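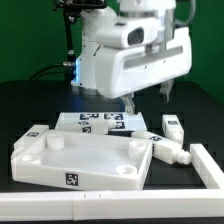

Foire aux questions : festival Bello, cinéma et musique de film

Où se déroulent les projections ?
Les ciné-concerts ont lieu dans la grande salle Bello, qui compte 1 142 places. Les films sans orchestre passent à la salle Potley, de l'autre côté de la cour. La salle est toujours indiquée sur le billet, sous le titre du film. Les deux portes n'ouvrent pas à la même heure, vérifiez avant de faire la queue.

Quand le programme est-il publié ?
La liste des films paraît en août. Les horaires suivent quand les copies sont confirmées par les distributeurs, ce qui peut prendre plusieurs semaines pour les films muets.

Puis-je acheter un billet à l'unité ?
Oui, pour toutes les séances, y compris l'ouverture et la clôture. L'abonnement donne accès à 14 séances au choix, dont deux ciné-concerts au maximum. Il est nominatif et ne peut pas servir à deux personnes pour la même séance.

Les billets sont-ils remboursables ?
Non, sauf annulation de la séance. Un billet à l'unité peut être échangé une fois contre une place de même tarif, jusqu'à la veille de la projection. Les échanges se font au guichet ou par le formulaire de contact. 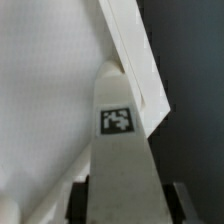
Page modifiée en août

Les films sont-ils montrés en version originale ?
Tous les films parlants sont projetés en version originale sous-titrée en français. Seules les séances du matin pour les enfants sont doublées. Pour les muets, les intertitres étrangers sont traduits sous l'image.

Peut-on entrer après le début de la séance ?
À la salle Potley, oui, pendant les publicités et les courts métrages. À la salle Bello, l'entrée se fait uniquement entre deux mouvements, sur indication du personnel, et votre place numérotée n'est plus garantie. Les séances du soir commencent au plus tard à 22 h.

Qui joue pendant les ciné-concerts ?
L'ensemble Ruotsalainen accompagne les longs métrages. Les courts sont confiés à un pianiste ou à un duo, dont les noms figurent dans le programme. La partition d'époque est utilisée quand elle a été conservée. 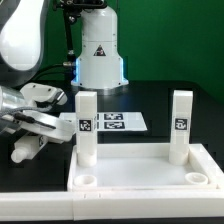
Dans les autres cas, l'ensemble joue une musique nouvelle, commandée pour le festival. La mention « création » apparaît alors à côté du titre. Les répétitions ne sont pas ouvertes au public, à l'exception de la générale du ciné-concert d'ouverture, réservée aux abonnés.

Qu'est-ce que le prix Priltden ?
Il récompense une musique originale composée pour un court métrage. La dotation est de 2 000 euros, versée au compositeur ou partagée entre les coauteurs. Les candidatures se font en ligne, avec le film et la partition. Les musiques déjà primées ailleurs sont acceptées, les montages de morceaux préexistants ne le sont pas.

Y a-t-il des rencontres avec les réalisateurs et les compositeurs ?
Après certaines séances, oui. Elles se tiennent dans la salle même, sans supplément, et durent une demi-heure. Les questions peuvent être posées en français ou en anglais. 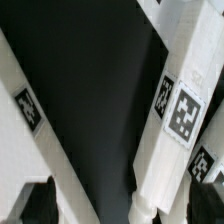
Baltasar Llorente nous écrit que cette demi-heure lui paraît trop courte pour les ciné-concerts, où le chef et le compositeur sont souvent présents tous les deux, et demande si la discussion peut continuer ailleurs. Elle le peut : le foyer de la salle Bello reste ouvert après les rencontres du soir. La présence des invités au foyer dépend d'eux et n'est pas annoncée.

Peut-on filmer ou enregistrer ?
Non, ni les films ni les musiciens. Les photos sont permises pendant les saluts, sans flash.

J'ai perdu un objet dans la salle, que faire ?
Adressez-vous au guichet de la salle Bello, qui regroupe les objets trouvés des deux salles jusqu'à la fin du festival.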